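How I Wash, Dry and Hang My Calligraphy Brushes

I ruined my first good brush in under a month. It was a mixed-hair brush, my friend Marianna Jakubowski had brought it back for me from a trip, and I did what I'd always done with watercolor brushes, which was swish it around in a mug and stand it up in a jar on the windowsill. By April it had a hard black lump where the hair goes into the ferrule and it split into two tails every time I pressed down. I was sick about it!

So this is the page I wish I'd had. It's how I clean and hang brushes now, after a fair amount of trial and error and a lot of patient advice from Torunn Fagerlund, who taught the evening class where I picked this up. It works for small script brushes and for the big fat ones, with a few differences I'll get to.

What you need

A sink or a deep bowl, cool water, an old cotton towel (one you don't mind going gray forever), some scrap paper, and something to hang the brushes from. A little mild bar soap if you use it, and I'll tell you where I stand on soap further down.

For hanging you can spend a lot or nothing. I used a curtain rod and some string for a whole winter. If you do want a proper rack, look for one with a row of pegs or hooks along the top bar, so you can move brushes apart when one of them is fat. Then check how tall it is. The brush plus its loop has to fit under the bar with the tip hanging free, and a lot of the cute little desktop racks are too short for anything with a long handle. Measure your longest brush before you order. I didn't, and had to send one back to a shop called Arance, who were very nice about it.

Before you start writing: a word about new brushes

New brushes usually come stiff, with the hair glued into a neat point by some kind of starch. Don't crack it with your fingers. Stand the tip in cool water and let it soften by itself, then very gently roll the hair between finger and thumb until it opens. With small brushes I only open the bottom part. With the big ones I open the hair all the way up, and it takes a lot longer than you'd think, so put the kettle on.

Dampen any brush before you ink it, even an old one. A dry brush drinks ink right up into the base of the hair, and the base is exactly where you'll never get it out again. Wet it, blot it, then go to the ink.

Big brushes hold a ridiculous amount. When I'm done with a sheet I keep a clean bit of paper beside me and write the brush out on that — long slow strokes, turning it a little each time, until it's leaving more paper than ink. Every stroke you do there is one less minute at the sink. My practice sheets all have these enormous fading stripes down one side. 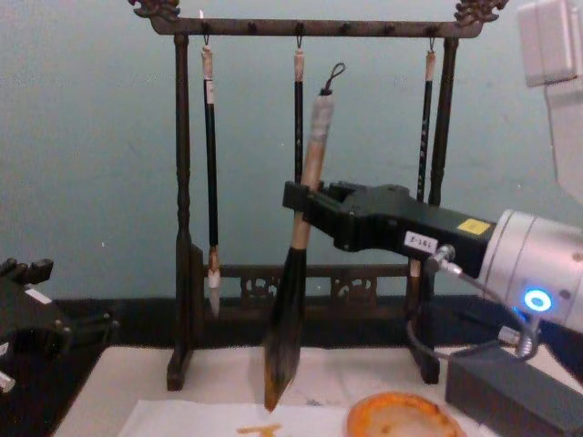

The big brush with its point down near the paper, and the skinny ones on the rack behind it.

Washing, step by step

1. Go to the sink right away. Ink that's had 20 minutes to sit is a nuisance, and ink that's had all night is a different animal. If the phone rings, drop the brush tip in a cup of water (leaning, so the weight isn't on the point) and go answer it.

2. Hold the brush with the tip pointing down and let cool water run over it, from the ferrule toward the point. Cool, please. Hot water can loosen the glue that holds the hair in, and then one day the whole head slides out in your hand. Mine did, mid-character, in front of the class.

3. Squeeze from the top of the hair downward with your thumb and two fingers, the way you'd squeeze the last bit out of a tube of toothpaste. Let go, let it fill with water, squeeze again. You'll think it's clean and then you'll press right up by the ferrule and a whole new cloud of gray comes out. Keep going.

4. For a big brush, fill a bowl and press the head gently against the bottom so the hair fans out a bit, lift, and press again. Don't grind it in circles. Change the water when you can't see your fingers in it. My record is 40 squeezes on one very neglected brush, and it was still coming out faintly gray at the end, at which point I called it good.

5. Do a final rinse under the tap and stroke the hair back into a point with wet fingers.

A white-haired brush will never be snow white again once you've used it with black ink. A pale gray stain is fine. You're checking for ink that still moves, so pinch the hair near the base with a bit of towel and see what comes off.

About soap: Torunn never uses it. Åsmund Bakke, who sat next to me all year, uses it every single time and his brushes look lovely, so what do I know. I use a tiny bit two or three times a year when a brush starts to feel sticky, and rinse it for ages afterward. No dish soap, it leaves goat hair feeling like straw. And if you're using bottled ink, read the label. Some of the bottled ones have shellac or resin in them and those really do set up like varnish, so keep your nicest brushes away from those altogether.

Drying and hanging

Lay the brush on the towel and fold the cloth over. Press. Don't twist, don't rub, don't wring it. Then open the towel, find a dry patch and press again. With a small brush that's the whole job. With a large one I go through this three or four times, and then I hold it up over the sink for a moment to see if it's going to drip on my table.

Shape the point while the hair is damp. I wet my fingertips, pull the hair down into a cone, and give it a slow half turn so it all lies the same way. However you leave it now is how it's going to dry.

Then hang it up, tip down, by the loop. Water runs down and off the point instead of soaking back up under the ferrule, where it can rot the glue or swell the handle until it cracks (ask me how I know). Leave enough space that the wet heads don't touch each other. If they do, they dry stuck together at a funny angle and you have to start over with the wetting and shaping.

Keep the rack out of the sun and away from the radiator. Mine used to be on the shelf over the heater because it looked so pretty up there, and I lost two handles to splits before Arvid Bråten pointed at the heater and raised his eyebrows. A plain room with a bit of air moving is all you want. Small brushes are dry by the next morning in my house. Large ones I leave two full days, sometimes three if it's been raining.

If a loop has broken, replace it before you hang anything from it. I use waxed cord, a short piece, with a knot small enough to tuck back into the hole at the top of the handle and a dot of wood glue over it. Let the glue cure overnight. A brush that falls tip-first onto a table gets a bend in it that can take weeks of coaxing to come out.

Where each brush goes

I like to keep mine in the same order so I can reach without looking. The ones I use the most go at the ends and the thin ones for small script go in the middle, where I won't knock them with my sleeve. Yours can be any order you like, just try to stick to it. The long ones need checking, too. If the tip comes down as far as the bottom rail, nudge the brush forward or back so it hangs clear and isn't leaning its point on the wood while it dries.
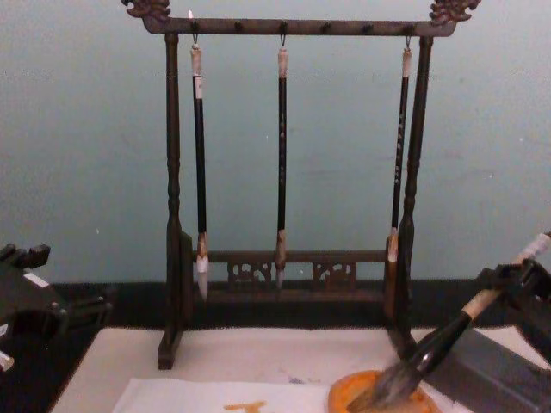 Can I leave brushes hanging all the time, or should I put them away once they're dry?
If you write every week, leave them hanging. If you're going to be away for a month or more, make sure they're bone dry, roll them in a bamboo mat and put them in a drawer with a little cedar or camphor, because moths love animal hair and they will find it.

Dusting the rack

Carved racks collect dust like you wouldn't believe, particularly in the cutouts. I take everything off every few weeks and go over the carving with an old soft makeup brush, then wipe the bar and the posts with a barely damp cloth. A cotton swab gets into the curly bits. Ink drips on dark wood are hard to see until they've dried shiny, so run a fingertip along the bottom rail now and then. A drop of water on a swab will usually lift them.

While the brushes are off, look them over. Wiggle each ferrule very lightly to see if it's loose, check the loops, and pull out any stray hairs that are sticking out sideways. One or two loose hairs is normal in a new brush. If they keep coming, the glue is going, and that one gets demoted to washes and backgrounds.

Rescuing a brush that dried dirty

Stand the tip in cool water for a few hours, up to the ferrule and no further. Squeeze, change the water, and soak again. It can take a whole day, and poking at the lump with a pin just breaks the hair. A little of that mild soap worked in with your fingers helps on the second or third round. I've brought back three this way. The one from Marianna never did come to a point again, but it makes a wonderful scratchy mark for trees and rocks, and I use it more than I use some of the good ones.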